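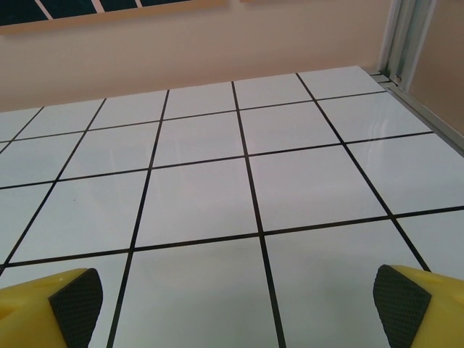 So I promised last month I'd write up the jump ball thing, and then three people cornered me in the Cabello parking lot to tell me what I should say, which tells me it's time to get it down before the story grows any more legs.

For those who weren't at the Gridine–Jollel game: tied late in the fourth, Jollel has the ball on the wing, Zorica Petek gets both hands on it from behind, and nobody's letting go. Whistle. Junaid puts his thumbs up, everybody looks over at the scorer's table, and the arrow is pointing at Gridine. Half the gym says it should be pointing at Jollel. The other half (the Gridine half, funny enough) thinks the arrow looks great right where it is. We then stood there for what felt like a whole quarter while people tried to remember who'd had the last one.

I was on the table that night. I was running the arrow. I've gone back through my sheet many times since, and I'm now sure the arrow was right, but I couldn't prove it then, and Gridine scored off the throw-in and won by 2. I don't blame anyone in a Jollel shirt for still being sore about it! I'd be sore.

## How the arrow is supposed to work

A quick refresher, because I heard some wild versions of this rule in the weeks after.

We toss the ball up once, to start the game. Whoever controls that tip has the ball, and the arrow goes to the other team. From then on, every time we'd otherwise have a jump ball, the team with the arrow gets a throw-in at the nearest spot. That covers held balls, a ball that gets stuck between the rim and the backboard, both teams knocking it out of bounds together, and the start of the second, third and fourth quarters.

What tripped us up is *when* the arrow flips. It does not flip when the ref hands the ball to the player out of bounds. It flips when the throw-in ends, so normally when somebody on the court legally touches it. If the throw-in team commits a violation, say they take too long or step over the line, they lose the ball and they lose the arrow too. But if there's a foul during the throw-in, by either team, the arrow stays put and you still have it coming to you next time.

And that's exactly what happened at the start of the fourth. Jollel had the arrow for the quarter throw-in, the pass came in, Areti Vrettos touched it, the arrow flipped to Gridine, and *then* came the foul under the basket. I had it in the right order on my sheet. Plenty of people in the gym remembered the foul coming first, and if it had, Jollel would've kept the arrow and this would be a very different column. It was all inside one breath, so I understand why people saw it both ways.

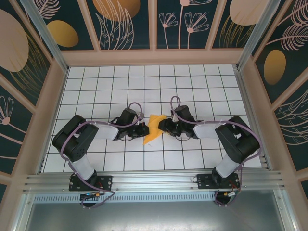

The other half of the argument is whether it should've been a held ball in the first place, and I want to spend a minute there because we call this one unevenly as a league. A held ball is when opponents have their hands so firmly on the ball that neither one could get it away without being rough about it. Two players being near it isn't enough, and one player having it while the other reaches isn't enough either. Look at that crumpled yellow-orange cloth between the two grippers. The right one is pressing against its edge and the left one is nearly touching the other side, and if those were two of our forwards and that was the ball, I'd want the whistle to stay quiet. It's a loose ball, play on. Too many of our refs (me included, when I fill in) hit the whistle at that exact moment since we're scared of what comes next, bodies on the floor and elbows and so on. There's a decent argument for being careful with a bunch of grown adults who have work in the morning. But the player who gets there first deserves a chance to secure it.

On the play in question, Junaid Awan had the best look of anybody and he says Zorica had both hands wrapped and wasn't budging. I asked Zorica and she says the same. I asked the Jollel player she was wrestling with, who'd like her name left out of this, and she says it was a hack. I'm going with the ref.

## Do we go back to real jump balls?

Mudassar Siddiqui brought this up at the captains' meeting and I have to say he got me about halfway there. His pitch is that the arrow takes a great defensive play and rewards it with a coin flip you already know the answer to. You dig in, you tie somebody up, you earn it, and then the table tells you it's going back to the other team. With a real jump, at least the two of you go to the circle and settle it.

I love a jump ball. I grew up on them, I think they're one of the few moments in the game when everything stops and everybody leans in. I was also a guard, and a short one, and I lost every single jump I was ever in, so I have feelings in both directions.

The case against is mostly practical. A good toss is hard. It has to go straight up, higher than either player can reach, and come down between them, and most of us can't do that reliably when we're out of breath. Bad toss, do it again, somebody leaves early, do it again. We get the Cabello gym for a fixed slot and the volleyball folks are already stretching in the hallway when we run long. And then there's height. Nighat Tarar pointed out that if Dralholm gets to send their center into the circle after every tie-up, the rest of us might as well hand them the ball. (Under the old rule it was the two players who were tied up who jumped, so it wouldn't be their center every time, but I've seen how often she's in the middle of things. Nighat has a point.)

Where we ended up is a trial. For the May games we'll do this:

- Arrow as usual for quarters one through three.
- In the last 4 minutes of the fourth quarter, and all of overtime, held balls go to a real jump at the nearest circle, between the two players involved.
- One re-toss if the ref doesn't like the first one. After that we use the arrow, and we get on with it.
- A jump in that stretch doesn't change the arrow.

That last one matters for the table, so if you're scoring in May please read it twice. I've already caught myself reaching for the arrow in my head.

If you hate it, tell me. If you love it, tell Mudassar, he'd like to hear it after the grief he took at the meeting.

## Table stuff

The scoresheets have changed a little. There's now a narrow column down the right side just for the arrow. Every time it flips, write the quarter, the clock, and which team it now points to. It takes a second. If I'd had that column in the Gridine–Jollel game I could've walked it out to both captains and we'd have been playing again before anybody got cold.

Please don't flip the arrow until you see the touch. Keep your hand on it if you need to, that's what I do now. And if you're not sure, say so right away and get the ref's attention at the next dead ball, because fixing it two possessions later is miserable for everybody.

We also have $500 set aside for a new scoreboard controller. The old one has started adding points to the visitors when you press the horn, which Dralholm enjoyed very much as the visitors. Areti is getting prices. If you know somebody at a school that's replacing theirs, send them her way before we spend it.

## Tossing practice

Junaid has offered to run a short session before warmups for anybody who refs or might get talked into it. It'll be 15 minutes, just tossing. He wants people to bring a friend to jump, preferably one taller than you, so you find out how high you really need to throw it. I'm going, and I'm told I'll be jumping against Zorica, who has been looking forward to this more than I'd like.

Standings are on the next page. Jollel and Gridine play again in the last week of May, and I've asked to be on the table for it, with a sharp pencil.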